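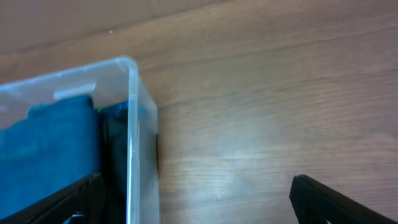 Griretwood Household Timber Survey: Data Card
Version 2

Summary

The Griretwood Household Timber Survey records the condition, finish and maintenance history of indoor wooden furniture in private homes. It was compiled by the Lakatos Centre for Domestic Materials and is maintained by the Centre's records office. The current release covers 100 households. Each household completed an initial questionnaire, and 91 also completed the follow-up questionnaire issued in January.

The survey was commissioned to support the Centre's advice to householders on cleaning, oiling and repairing furniture. Earlier advice relied heavily on manufacturers' care leaflets, which seldom address second-hand pieces or furniture whose original finish is unknown.

Contents of the release

households: one row per participating household, with dwelling type, heating and cooling arrangements, and whether the home is rented or owner-occupied.

items: one row per piece of furniture, with category, age band, declared timber, declared finish and the room in which it is kept.

care: one row per reported maintenance event, including wiping with a product, waxing, oiling, sanding, regluing and professional restoration.

followup: responses to the second questionnaire, linked to the items table by item number.

All tables are supplied as comma-separated text in UTF-8. Missing values are left blank. The code "NK" indicates that the respondent was asked and did not know the answer, and should not be merged with blanks.

Collection

Households were recruited through notices in public libraries and hardware shops. Participants nominated up to six pieces of furniture and completed a paper or online form for each. The form contains 46 questions, of which 22 are compulsory. Questions on colour and lustre use the printed reference sheet supplied with the form. Respondents completing the form online were posted the same sheet, as screen colours were found to be unreliable during the pilot.

Paper forms were keyed twice by separate staff members. Disagreements were resolved against the original form. Free-text answers were transcribed as written, including spelling, and a normalised version is given in the adjoining column.

Field notes

declared_timber is the respondent's own statement. No sample was taken and no identification was attempted by the Centre. Respondents frequently used trade names, and "maple" in particular appears to cover several stained timbers.

declared_finish takes one of the values oil, wax, shellac, lacquer, polyurethane, paint, none or NK.

age_band is based on the date of manufacture where known, otherwise on the date of acquisition. The column age_basis records which was used.

room_use was revised in Version 2. The former value "living/dining" has been split. Rows that could not be reassigned retain the old value.

Known limitations

The sample is self-selected and should not be treated as representative of any region. Owner-occupiers are over-represented, as are households with at least one inherited item.

Maintenance events are recalled from memory. Dates more than two years before the questionnaire should be used with caution. Several respondents reported an annual oiling without giving a month; these are entered with a year only.

Outdoor furniture, floors and fitted joinery are excluded. A small number of benchtops were submitted in error and have been removed.

Privacy

Names, street addresses and postcodes are not included. Free-text answers were reviewed and identifying details replaced with a bracketed label. Users must not attempt to re-identify participating households.

Changes since Version 1

Follow-up table added.
Duplicate item numbers corrected in the care table.
Finish code "varnish" retired and reassigned to lacquer, polyurethane or NK after enquiry with respondents.

Terms of use

The tables may be used for research, teaching and conservation practice. Publications should cite the survey by its full title and version number. Commercial use requires written permission.

Contact

Enquiries and corrections should be addressed to Krisztina Bodnár, Records Office, Lakatos Centre for Domestic Materials. Please quote the table name and item number when reporting an error.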